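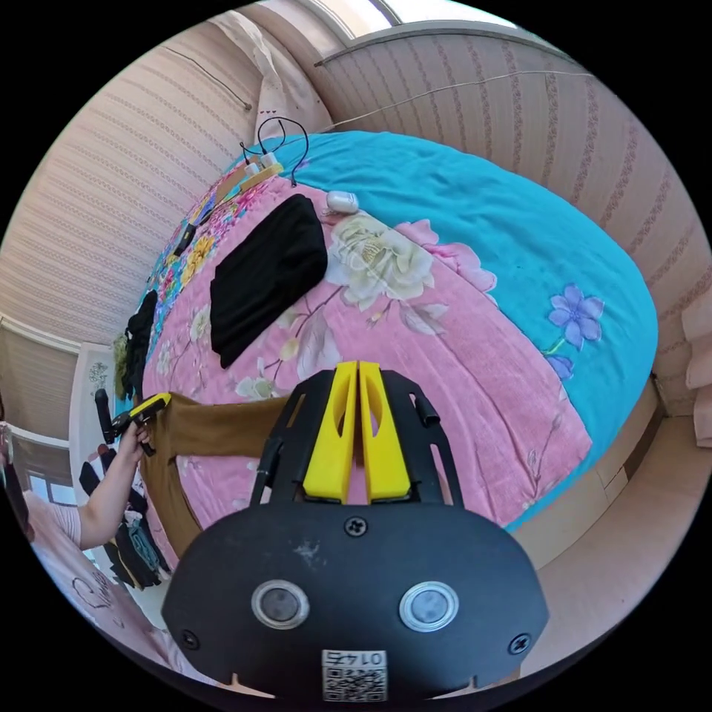

Zolico Bedroom Tidying Collection: Data Card

Version date: 2020-12-13
Maintained by: Bram Vermeulen, Household Records Section, Verstraete Institute
Contact: through the section's front desk, quoting the collection name

Summary

The Zolico collection documents the tidying of bedrooms in private homes. Its subject is the bed as a working surface: the place where clothing is laid out, folded and stacked, and where small belongings come to rest until someone puts them away. The collection holds 583 sessions recorded in 11 homes. Each session covers one bed and the floor directly beside it.

The material is intended for the study of household textiles, the ordering of domestic tasks, and the recognition of soft goods in ordinary surroundings. Rooms were recorded as the residents keep them. Bedding was not replaced with plain sheets, and wallpaper, cables and personal items were left where they were.

Contents

Each session folder contains the following:

session.txt — room code, bed code and the task assigned
items.csv — the items named in the session, one per line
images — still pictures in order of capture
notes.txt — free remarks by the annotator, in English

The notes file may be empty. An empty file means that the annotator had nothing to add and should not be read as missing data.

Item categories

Bedding. Bedspreads, sheets, blankets and pillows. Pattern is entered separately from color. The sample picture shows a pink floral bedspread with a large cream-white peony print, beside a turquoise blue sheet; these are entered as two items, the first patterned and the second with its pattern field left blank. Multicolored pillows receive the value "multi" followed by the most visible colors.

Clothing and cloth. Items that can be identified as garments are entered by type. Items that cannot be identified are entered as "cloth" with a color, as is the case for the folded black cloth and the brown cloth on the bed in the sample. Annotators were instructed not to guess at a garment from its color or its fold. Heaps are entered once as "pile," whatever they may contain.

Small belongings. Boxes, chargers, cables and other objects resting on the bedding. Chargers are entered together with the cable attached to them. A box whose purpose is uncertain is entered as "box, small" and nothing further.

Floor items. Clothing and bags beside the bed. These were added in July, after the first review showed that much of the tidying begins or ends on the floor.

Tasks

Four tasks are used in the collection.

fold — fold one named item and leave it on the bed
stack — place folded items on top of one another
clear — move small belongings off the bedding
spread — smooth the bedspread or sheet across the mattress

A session carries one task only. Where a resident preferred to fold and stack in a single pass, the session is labeled "fold" and the stacking is mentioned in the notes. There are 254 sessions labeled "fold," and users who require an even balance between tasks should sample accordingly.

Annotation

Items were entered by staff of the Verstraete Institute using the Uneo entry form. A second reader checked every session in which a patterned item lay on a patterned surface. Floral bedding gave rise to the largest share of corrections, chiefly at the boundary between a pillow and the bedspread beneath it. Corrected entries carry the mark "R2" in the final column of items.csv.

Color terms follow the short Zillska list supplied with the collection. The list does not distinguish between light pink and pink, and the annotator's own wording is kept in the notes where the difference is of use.

Known limitations

The homes are few, and several share similar furnishings. Results should not be taken as typical of bedrooms in general.

Black textiles are difficult to separate from one another when piled. The item count for a pile is always one, and users should not derive garment totals from this field.

Large beds are seldom recorded in full. Items at the far side may be entered in one picture and absent from the next without having been moved.

Terms of use

The collection is available for research and teaching on written request. Requests for up to 1,000 pictures are handled by the section itself; larger requests are referred to the institute's records office. Users may not attempt to identify residents or addresses from wallpaper, bedding or personal belongings. Pictures in which a person is partly visible may be reproduced in print only with the section's consent.

Corrections

Errors should be reported with the session number and the line concerned in items.csv. Corrections are gathered and issued with the next version. Earlier versions remain on file but are not distributed.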